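Enano hand gripper: looking after it

Frequently asked questions
Last changed September 18, 2018

How often should the jaw pads be checked?

Every 400 grips, or at the start of each working day if you don't keep a tally. Press each blue pad with your thumb. It should give a little and spring back. A pad that stays dented, or has gone shiny along the edge, needs changing.

Can I change only one pad?

You can, but the grip will pull to one side. Pads are sold in pairs for this reason. The order name is Corkach soft pad, and a bag holds 4 pairs.

What do I clean the pads with?

A damp cloth and a drop of washing-up liquid. Don't use white spirit or anything with acetone in it. Let the pads dry before you close the fingers.

The fingers feel stiff. Should I oil them?

Put one drop of light oil on each rivet, then open and close the gripper 16 times by hand and wipe off whatever comes out. Keep oil away from the pads. If the fingers are still stiff, send the tool to the Nair workshop. The rivets can't be taken out and put back with ordinary tools.

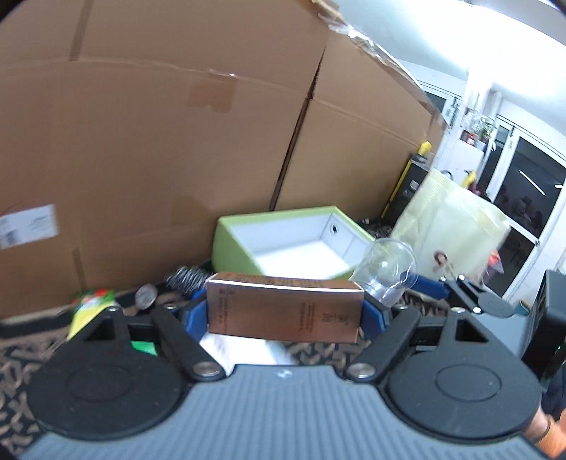
How do I test the grip after fitting new pads?

Use things you already have in the room. Start with a small, stiff box and take it by its two ends, with the box lying across the gripper and one pad on each end. The copper-coloured box is a good shape for this, being long enough to show up a crooked pad at once. Hold it for a slow count of five. If it tips or slides, loosen both pads, seat them again and repeat. Leave glass, such as a light bulb, until the box test has passed twice.

One finger closes before the other. What is wrong?

Usually there is dirt behind a pad or in the linkage. Brush it out with a dry paintbrush and try again. Don't bend the finger.

Can I use pads from the older Gudberg tool?

No. They are 5 mm too short and will come off under load.

How should the gripper be stored?

Fingers open, pads not touching anything, away from radiators. Pads left squeezed together over a weekend will keep a flat spot.

When is the next workshop service?

November. Put your name and the tool number on a label and tie it to the handle before you hand it in.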